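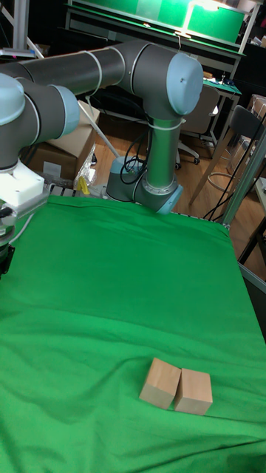 Isn't it lonely, a reader wrote under my last thread, riding the bus all that way when you could drive it in half the time? I've been thinking about that all morning, so pour yourself something, because I'm going to answer it at length (as I do).

7 comments

I'll grant the half the time part. The bus from Gondcombe to Lirkcombe goes by way of every feed store and church parking lot in the county, and there's a stretch past the reservoir where I'm fairly sure I could keep up on a bicycle. I drove that road for years and could not have told you there was a reservoir!

Lonely, though, no. I'm a person who needs a while to warm up in the morning, and a bus is perfect for that. You're around people, you nod, you move your bag over so someone can sit down, and that's all anybody wants from you before eight o'clock. By the time we reach the hospital stop I'm usually ready to talk about the weather, and somebody usually obliges.

36 shares

A few of you asked about tickets. I use Movo on my phone, and it's fine once you get the hang of it, but download your ticket before you leave the house. There's no signal at my stop and I have stood there waving my phone at the sky more than once. The driver was very kind about it. You can also still pay cash, exact change, and I keep an old mint tin of quarters in my coat for the days the phone is dead.

Which side to sit on: the left going out, for the hills, and the left again coming home if the sun's been strong. Third row back if you can get it. The seat over the wheel is warm in January and you will regret it by May.

I also want to put in a word for Eyvindsson, the bakery across from the Lirkcombe depot. They open at 6:30, the rye is wonderful with nothing on it at all, and if you're early for the return bus they'll let you sit with one coffee for as long as you like. I've written most of my Christmas cards at the table by the radiator, and a fair number of letters to my sister that I then forgot to mail.

2 comments

Now, the schedule. Yes, I know the late bus was dropped, and yes, it's a real loss. I used to stay for the choir concerts and now I have to leave at intermission or beg a ride. If you work evenings over there it's a good deal worse than missing the second half of a concert, and I don't want to sound too cheerful about it. Write to the county if you have ten minutes. I sent mine on paper, with a stamp.

Anyway, dear reader, that's my long answer. Try it one time on a day when you don't have to be anywhere. Bring a sweater, the heat comes and goes. I'll be on the 7:36 tomorrow, left side, and you're welcome to the seat next to me once I've moved my bag.

100 likes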